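Lirness have let Alaric Obi go to Holloway on loan until the end of the season. I read it on the club site at lunch and wasn't surprised. He has started two league games since August, and both times he was played out on the left.

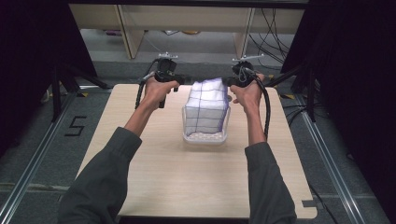 Holloway play narrow, with two up front, so he should get the ball where he likes it. Their ground holds 2,000 and it's a 94 mile drive for me - I'll go once, probably the Brellska game.

## Who plays instead

- Atif Lashari. He's 170 cm and wins more headers than you'd expect.
- The kid from Grustasdale, if his ankle holds up.

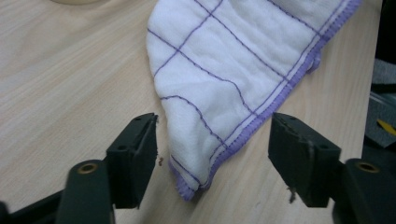 ## Saturday

Home again, early kickoff. I'd start Lashari and leave the back four alone.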